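Disposable chopsticks
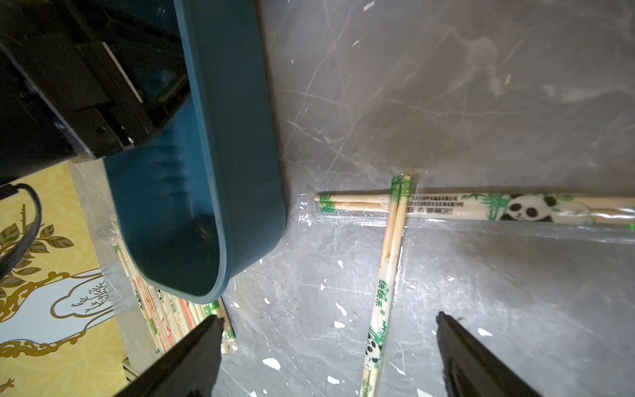
Two wrapped packets of disposable bamboo chopsticks beside a dark teal plastic tray. The horizontal packet is printed with bamboo and a panda face.

Disposable chopsticks are eating utensils made to be used for one meal and then thrown away. They are usually made of wood or bamboo and sold in pairs, either loose in bulk or in individual wrappers of paper or plastic. They are common in restaurants, cafeterias, food stalls and takeout shops, and are often packed with instant noodles and boxed lunches. In Japanese they are called waribashi, a word for chopsticks that are split, and in Chinese they are known as one-time or "sanitary" chopsticks.

Types

Joined chopsticks are cut from a single piece of wood or bamboo and remain connected at the thick end. The diner pulls the two halves apart before eating. In cheaper grades the split may run off to one side, leaving one stick thicker than the other. A groove cut along the joint makes an even break more likely.

Separate chopsticks are cut and finished one at a time, then paired and wrapped together. Most round bamboo chopsticks are of this kind. They need no splitting and tend to have fewer splinters at the top, but they depend on the wrapper to keep the pair together.

A third type, sometimes called twin chopsticks, is round along most of its length and joined only by a small square block at the top. It is widely used for takeout, as the block keeps the pair together in a bag even if the wrapper tears.

Lengths vary by country and by use. Short pairs are packed inside noodle cups and lunch boxes, while longer ones are made for sit-down meals and for hot pot, where the diner's hand has to stay clear of the steam. The trade also sorts chopsticks by shape, including square with rounded corners, fully round, and tapered with one flat cut end.

Materials

Softwoods such as spruce, pine and cedar, and lighter hardwoods such as birch, aspen and poplar, are all used. Aspen and poplar have a pale color and little taste or smell. Cedar has a noticeable scent and is often used for better pairs in Japan.

Bamboo is harder and more springy than most of the woods used for this purpose. It can be made thinner without breaking, and it grows back from the root after cutting. Mature culms are preferred, as young ones shrink and bend when dried. The color of finished bamboo runs from nearly white to light tan, depending on the part of the culm and how it was treated. Darker, carbonized bamboo is made by heating the material under steam pressure.

Plastic and metal chopsticks exist in large numbers but are generally made for repeated use and are not counted as disposable.

Manufacture

In bamboo production, the culms are cut into sections between the nodes and split lengthwise into strips. The strips are planed or passed through rounding machines to make rods, which are then cut to length. One end may be tapered on a grinding wheel. The blanks are dried to lower their moisture content, and many are tumbled together in a drum so that rubbing against each other smooths the surface.

Wooden chopsticks are often made from veneer. A log is softened in hot water or steam, then turned against a long blade that peels it into a continuous sheet. The sheet is cut into blanks, and the blanks are stamped into joined pairs and grooved.

Sorting follows drying. Pairs that are bent, stained, knotted or badly split are removed by workers or by optical machines. The chopsticks are then wrapped or bundled and packed in cartons. A carton of individually wrapped pairs commonly holds 2000 or 3000 pairs, depending on thickness and wrapper.

Some makers use sulfur dioxide to whiten the material and prevent mold. Several countries set limits on how much may remain in the finished product. Strongly treated chopsticks can have a sour smell when the packet is opened.

Wrappers

The wrapper keeps the chopsticks clean between the factory and the table and holds the two sticks together. There are three common forms.

The half sleeve is a short paper band or pocket that covers the lower part of the pair and leaves the upper part bare. It is cheap and easy to remove, but protects only the end that touches the food.

The full paper sleeve covers the whole length and is closed at one or both ends. It is often printed with the name of a restaurant. Instructions for holding chopsticks are found on many of the paper sleeves used in North America.

The plastic film wrapper is formed around the pair by a machine and sealed with heat at both ends. Clear film lets the buyer see the color of the sticks, and it resists moisture better than paper. Printed designs usually cover only part of the film, leaving a plain section where the sticks show through. Bamboo stalks, leaves and pandas are frequent subjects for the printing. The text on a packet may give a maker, a supplier or a telephone number. A restaurant may order its own design, although many small shops buy stock designs and add nothing.

A toothpick, and sometimes a paper napkin or a small spoon, may be sealed in with the pair. In some packets the toothpick lies loose next to the chopsticks, and a warning about it is printed on the outside.

Use

Wrapped chopsticks are laid at each place in a restaurant, kept in a holder on the table, or handed over with an order. With a film wrapper, the usual method is to push the thick end of the chopsticks through the seal or tear the film near that end, so that the eating tips are not touched. Joined pairs are split by holding them level and pulling gently, one half in each hand.

Rubbing the sticks together to remove splinters is common in some places. In Japan it may be taken as a comment on the quality of the restaurant's chopsticks, and is considered poor manners at a formal meal. The paper sleeve is sometimes folded into a small rest for the tips. Film is too limp for this and is generally put to one side.

Unopened packets from takeout orders often collect in kitchen drawers. Households use them for cooking, stirring paint, staking seedlings, cleaning narrow gaps and simple craft work. Teachers use them for bridge models and counting exercises.

Storage

Bamboo and wood take up water from the air, and chopsticks stored in a damp room may grow mold even inside a sealed wrapper. Cartons are kept off the floor and away from sinks and dishwashers. Many makers print a date or advise use within a stated period. Packets that are torn, spotted or musty are discarded.

In restaurant kitchens and canteens, loose packets are normally held in upright canisters, drawer dividers or shallow plastic trays. Long trays allow the packets to lie in one direction, which makes them easier to pick up by the handful. Film-wrapped packets are slippery and slide over one another, so a deep pile tends to spread – a tray with a raised rim holds them better than a flat one.

Trade

China is the largest producer, and much of its bamboo output comes from the southern provinces. Japan imports most of the disposable chopsticks it uses. Other producers include Vietnam and Indonesia.

Smaller suppliers often buy unprinted stock and wrap it locally. Markeck, a catering supplier based in Waltstead, sells film-wrapped and paper-wrapped bamboo pairs to lunch counters and school kitchens. Its general catalog lists 657 tableware items, of which 15 are chopsticks. The noodle chain Tultano uses twin chopsticks for takeout and washable ones in its dining rooms, an arrangement also followed by the smaller Hashmi lunch shops.

Waste and recycling

Concern over disposable chopsticks has centered on the use of timber, the treatment of the material and the amount of waste. China introduced a consumption tax on disposable wooden chopsticks in 2006. Bamboo pairs were not covered by it. Many restaurants in East Asia have moved to washable chopsticks for diners who eat in, and some shops supply disposable pairs only when asked.

Plain wooden and bamboo chopsticks can be composted, but they break down slowly unless chipped first. Used pairs have also been collected for paper pulp, particle board and fuel. Plastic film must be removed before any of these processes, and it is rarely accepted in household recycling.

See also

Bento
Chopstick rest
Disposable tableware
Toothpick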